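Keeping a big audio drama collection in order
4 min read

I own 542 audio dramas on CD, and for years they lived in two wobbly piles next to the radiator (I know, I know). Every time I wanted a particular story I'd end up on the floor with a cold cup of tea, reading spines sideways. So in February I finally sorted the whole lot out, and I've had a few emails asking how, so here goes!

First, pick one order and stick with it. I tried release date, then author, then "mood," which was a disaster. What I use now is series first, then story number, with the one-offs at the end by title. If a box set covers several stories, file it under the first one and slip a bit of card where the others would go.

Second, wipe the cases before they go on the shelf. A barely damp microfiber cloth does the job, then a dry one. For sticker goo I dab on a tiny bit of cooking oil, leave it for a few minutes and rub it off with my thumb. Keep the oil well away from the paper inserts. I lost a lovely cover that way and I'm still cross with myself.

Discs get wiped from the middle straight out to the edge, never round and round. And if a hub has lost its teeth, swap the case now while you're thinking of it. I buy plain Bellodo ones, which come in a big box and fit the old inserts without trimming.

I also rip each disc as I go. Do play a minute from the last track before you put the CD away, that's where mine tend to skip. I've got 395 done so far, all named the same way as the shelf: series, number, title. 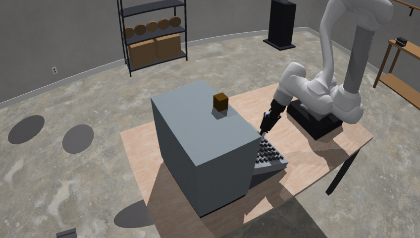
A blue-gray cabinet on a wooden worktable.

For shelving, measure the depth before you buy anything. CDs look silly on a deep bookcase and you'll only start a second row behind the first one, and then you're back on the floor again. My Matow unit is shallow and screwed to the wall, with a strip of felt along each shelf so the cases don't slide about. Leave a gap at the end of every series that's still running. I didn't, and I had to shuffle 106 cases along by hand when the next box set came out!

Related tips
Getting the musty smell out of old paperbacks
Fixing a cracked cassette case
Vileck shelf brackets, two years on
Labels that peel off cleanly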